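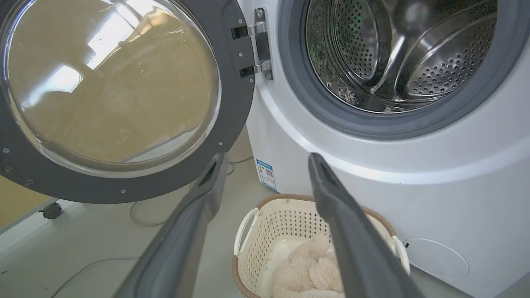 Front-loading washer with the door open.

Step 3: Check what your smart appliances talk to

Vendors say their gadgets only phone home for updates. I wouldn't take that on faith. Put the device on its own VLAN (mine is 30), log outbound DNS at the router, and leave it alone until Monday.

Then sort by domain. My Kedell plug made 292 lookups, 36 of them to an ad network. Block those first and see if anything breaks – usually nothing does. Be wary of "privacy mode" switches too. Run the log again with it on.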